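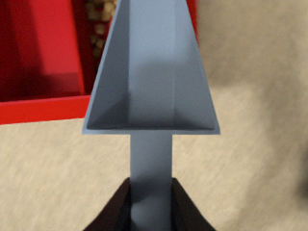 Notes for Unit 5: Budgeting a Small Automation Cell
Handout revised 2024-08-06

Okay, so this is the unit where we stop talking about arms and controllers and start talking about money. I know some of you signed up hoping to skip this part. I taught the course for two years without it, and every single capstone team came to me in the spring with a wonderful plan and no idea what a spare finger costs.

Our running case is the Colton cell. Scooping and sorting small dry goods out of compartment bins, one arm, one bench, a parallel gripper holding a hand scoop by its handle. It's a small job and that's why I like it. You can hold the whole budget in your head.

Start with the task, then the catalog

Write down what the arm has to pick up before you open a single vendor page. For Colton the list was a scoop with a flat bar handle, a bin with dividers, and a work surface. Then ask what each of those does to the purchase. A flat handle is friendly to a two-finger gripper — you can get away with plain fingers and no custom tooling. A round handle would have meant either machined fingers or a new scoop, and you want to know that before the quote comes in.

Compartment width matters too. If the scoop is wider than the narrow compartment at its back end, you'll be going in nose first at an angle, and that means you need wrist clearance. Measure the scoop you're really going to use. I once budgeted off a catalog drawing and ended up buying a second set of bins.

The three quotes

We asked Kalenico, Storkach and Hegarty for the same package. I'll hand out the full sheets in class, but look at the finger line first, it's the one people skip:

Kalenico: 193 dollars per pair, ships with the gripper spares kit
Storkach: 505 dollars per pair, coated
Hegarty: no price listed, "on request"

When you see "on request," call. Don't put a zero in the cell, and please don't put a guess in the cell in the same color as the real numbers (you know who you are, June section!).

The Storkach pair looks expensive until you ask how often you'd be swapping the cheap ones. So ask! Get the replacement interval in writing, divide, and compare cost per month. If the vendor can't give you an interval, put in a range and show both ends of it.

Simulate before you sign

We ran the whole cell in simulation before we committed to anything, and I'd do it again even for a bench this small. What you're after at this stage is reach, clearance and camera view. Can the fingers get over the far side of the table? Does the wrist camera still have the bin in view when the scoop is in the grip? Are you paying for a longer arm that you don't need? Put the room in as well, with walls and table at their real positions, so you find out early how close to the wall you can push the bench.

Simulation isn't free, of course. Somebody has to build the models, and those hours go on the budget as their own line. I see them buried under "engineering" all the time and then they vanish when the first cut comes.

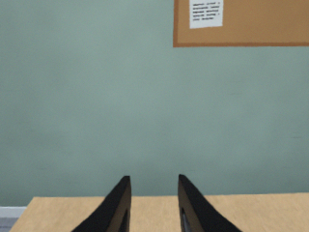
Masaru Miyazaki read a draft of this handout and wrote back that I'm too easy on simulation hours. His rule is to price them at the same rate as floor time, then add a second pass for after the hardware arrives, when the friction numbers all have to be redone. He'd also like it known that he thinks a cell this size should be leased. We disagree about leasing, so I've put both versions in the spreadsheet and you can fight it out in section.

The lines people forget

Freight and a lift gate. Mounting plate. Spare scoops. Extra fill material for testing, because you will spill it and you will not want to put it back in the bin. Training time for whoever runs the thing. In our sheet these came to 1016 dollars before training, and the first draft had none of them.

For next time

Fill in the blank Colton budget with one vendor of your choice. Mark every number as quoted, looked up or guessed. Liam Phelan has the template and is holding the spreadsheet help hour, same room as lab. Bring your task list with you, he'll ask for it.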